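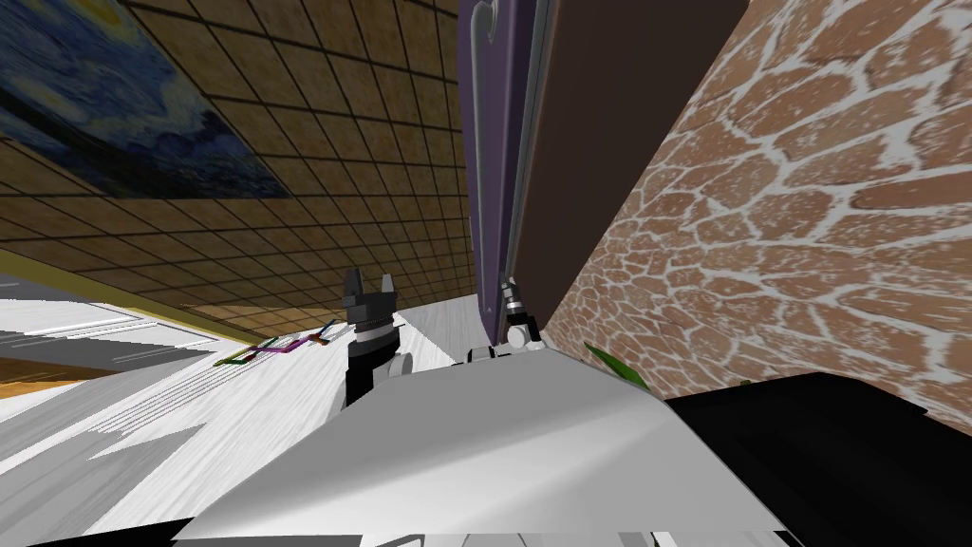 Movie night at our place used to start with twenty minutes of shuffling chairs and squinting, so I finally sat down and worked out what helps. First thing: look at your walls and ceiling from where you'll be sitting! Big square tiles with dark grout lines are busy enough already, and once there's a framed Starry Night up against them, my eye goes straight to the swirls during every slow bit. Same with a tall purple panel and a shiny silver handle. I love both, just not next to the screen.

Lamps come next. Put one low behind the couch and turn off everything overhead. My friend Ilona Tóth uses a cheap clip-on with a warm bulb, and I copied her (sorry, Ilona).
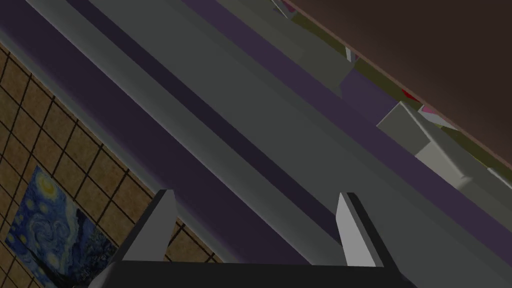

Flat gray surfaces, soft edges – easy on the eyes.

Now the discs. I own 400 of them, mostly old westerns and weepies, and I keep them upright, never stacked. Wipe a smudged one with a soft dry cloth, from the middle straight out to the edge. Don't go in circles. If it still skips, try a drop of dish soap in lukewarm water, then let it dry completely before you
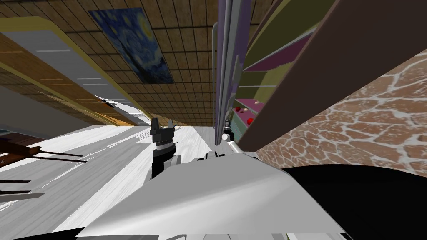
put it anywhere near the player. I ruined my copy of a favorite musical by being impatient, and I'm still mad about it.

For popcorn, heat three kernels in the oil with the lid on, and when they pop, add the rest. Salt it while it's hot – fine salt sticks better.

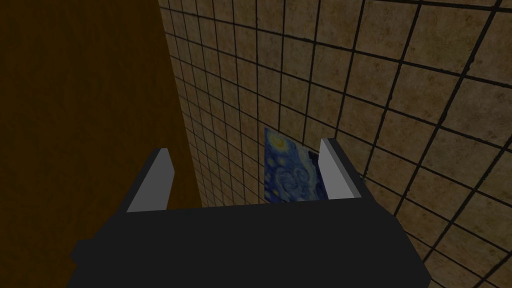
Glare is the last thing I fuss over. Anything glossy near the TV will bounce light right back at you, so I painted my shelf with leftover chalkboard paint, two coats. The broad gripper body in the picture is the sort of matte near-black I was after, with hardly any shading on it. Let the paint cure overnight before you put the speakers back.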